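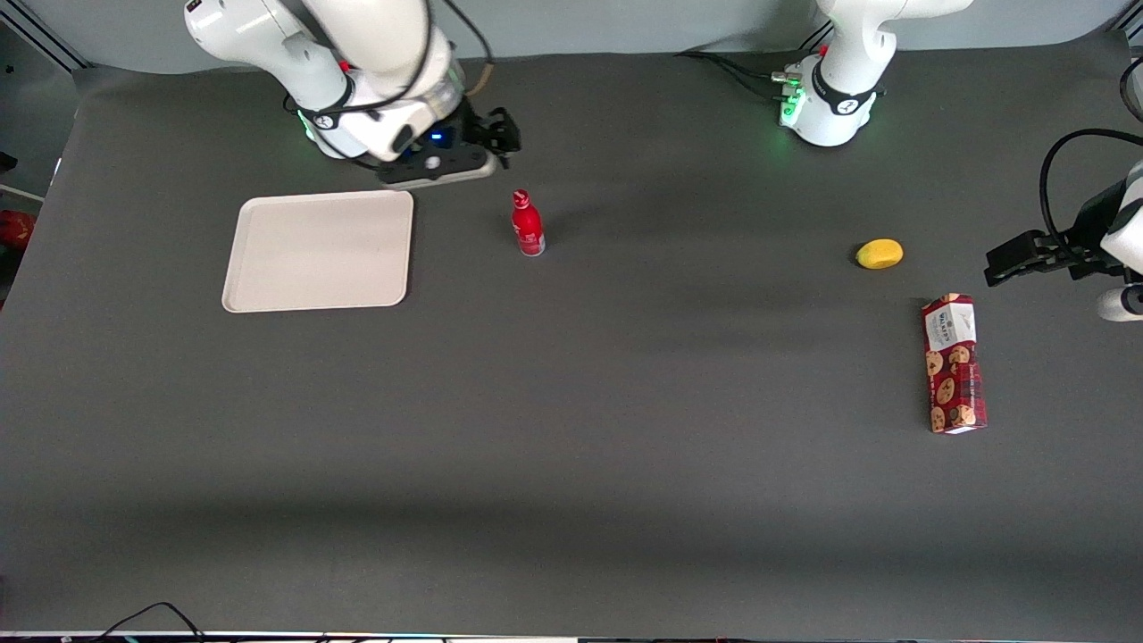

What makes a snack tray worth carrying to the table? Mostly the rim, and after that, leaving enough bare tray between the things you put on it.

I learned this from Hatice Avcı, who runs a nine-table tea room called Zaten on the hill above Pondmont and has, by her own tally, 65 trays. Round ones, painted ones, a dented copper one she won't let anyone polish. The ones she reaches for at four in the afternoon, though, are plain cream rectangles with rounded corners, and once you've watched her load one you'll want to go home and clear out a cupboard!

She starts with the cookies. They come out of the box, always, and go down in a loose overlapping line along one long side (Hatice thinks a stack looks like a shop shelf). Then fruit, something yellow if she can get it, because cream and yellow together look like morning even in April rain. The bottle goes on last, near a corner, close to the hand that will be carrying it. Tall things in the middle wobble, and you can't see over them anyway.

"People fill it," she told me, lifting half of my own attempt back off. "Why do you fill it? You can come back to the kitchen."

I love that. I had crammed on two kinds of biscuit, a dish of almonds and a jug, and the whole business slid an inch when I picked it up.

Her trays come from Akgül, a workshop down by the river where Bülent Keskin and Yiğit Başaran turn out 300 a year. Bülent showed me how shallow the rim is, just a slight lift, enough to stop a rolling lemon and low enough that you can slide a plate off sideways. He has made deeper ones. They came back, he says, with crumbs in the corners and complaints.

At home I've been practicing on a dark table, where a pale tray really sings. A small red bottle, a yellow fruit, six cookies, done. My neighbor Smaranda came over and ate four of the six before I'd found the napkins, so I went back to the kitchen, as instructed, and got more.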